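Report to Marion Guthrie, Galbraith Fund
Period: August

The open day at the Ovport site took place on Thursday, as we planned in the last report. We had 50 places and all of them were taken. Heather Laing and Agnes Hepburn presented the kitchen tasks in the simulator, and I answered questions about the budget.

Visitors first saw the task on the big screen, then they could ask to change the positions of the objects.

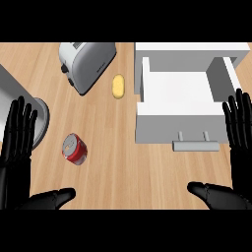
Simulated counter with both robot hands, toaster, soda can and open drawer.

Before the visit we had collected 2,344 simulated runs. The agreed minimum was 1,000, so this goal is met. The drawer task is still the slowest part of our work – we need five more weeks for it, and Stivo has agreed to extend the license for the same time.

Two guests from Davura asked for a second demonstration. Lorna MacBrayne will propose them a date. We request no additional money for this. The cost table is attached separately.

Viera Šťastný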